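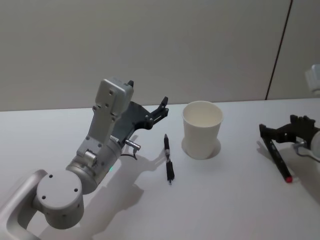
4.2 Missed meetings between friends

Participants kept a diary of plans made with a close friend and marked each one as kept, moved, or canceled. Of 1,000 planned meetings, 371 were canceled by one side. Most cancelations came on the day itself – often by text – and few gave a new date.

Friends who had known each other longer were more forgiving in their ratings, but they also wrote longer complaints.
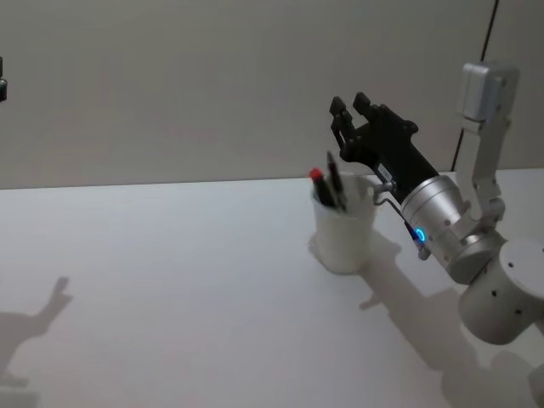
4.3 Repair after a canceled plan

We coded 103 apologies from the October diaries. A short apology with a new plan was rated higher than a long one without. Jokes were rated well only when the friend had joked first. Two apologies could not be coded.

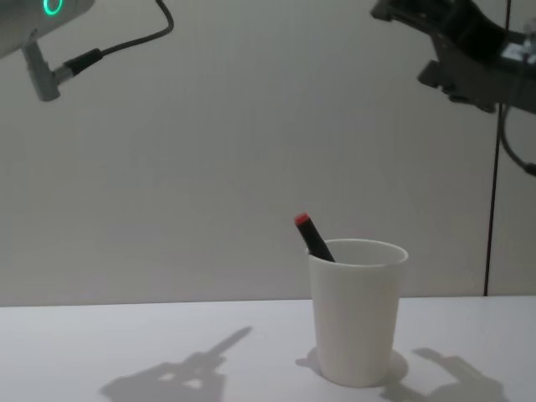
Figure 2. End section of an arm with a green ring light, upper left, and a dark gripper, upper right.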